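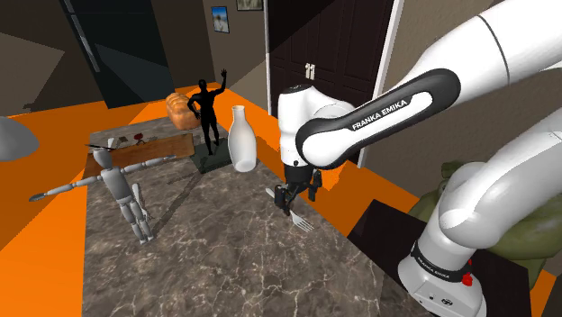

Videl releases simulated tabletop set for robot learning

Videl has released the first part of Briteo, a collection of simulated examples for training robot arms to handle everyday household items. The release holds 139 tasks and is open to university labs and small companies from August.

Each task takes place on a rendered kitchen counter. A single arm works among common objects such as cutlery, bread and a vase, along with figurines that have no part in the job. An operator drives the arm through the task using a hand controller, and the movements are saved together with views from more than one camera.

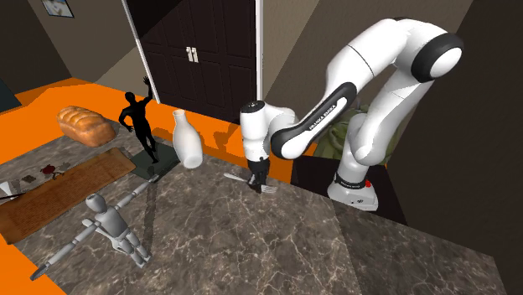 Operators completed 30 runs of every task. Between runs, the software changes the lighting, the wall and floor colours and the position of the objects. Runs in which the arm missed its target were kept and labelled separately, at the request of labs that tested an early version.

"Thin metal things on a stone counter gave our first models a lot of trouble," said Inmaculada Llorente, who leads data collection at Videl. "We went back and recorded more of them."

The work was carried out over 3 months with Štefanec, which built the room models, and Starnent, which checked the labels. A second part with 87 further tasks, including drawers and cupboards, is in progress.

Access requests can be made through the Briteo page on the Videl website.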